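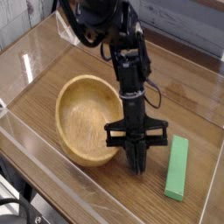 Speaker notes – "The Cable Did It"
Kasun Ekanayake, Clamelden, Monday, January 8, 2024

Open with the log line, full screen, no hello: "joint 4 position error, stop." Let people read it. Then: we saw this message 65 times in one month and I loved every minute of the hunt (pause, Shanthi will groan).

Setup, keep it quick. Pick-and-place cell at Gastwood. Same simple moves all day, 1729 cycles on the first good run. Then stops. No pattern we could see!

What we blamed first:
- the controller (swapped it, same fault)
- the new Fanen software build (rolled back, same fault)
- me (fair)

Slow down for this part. Shanthi Herath plotted every stop against wrist angle instead of time. Show the plot. Wait for the "oh." Nearly all of them sit in one narrow band, at the far end of the wrist turn. The wrist cable was pulling tight there and the encoder signal dropped out for a moment. So cool.

Safety bit – do not skip. The arm stopped the way it should every time. The trouble was us. By August we were clearing the fault and hitting resume without looking. Cycle 681 of the Rezende job, somebody reached in to straighten a part while somebody else hit resume. No injury. Say that clearly, then say how close it was.

Fixes: longer loop at the wrist, a softer turn limit, and resume now needs the guard closed and a key.

Questions. If it's quiet, ask who has cleared a fault today without reading it.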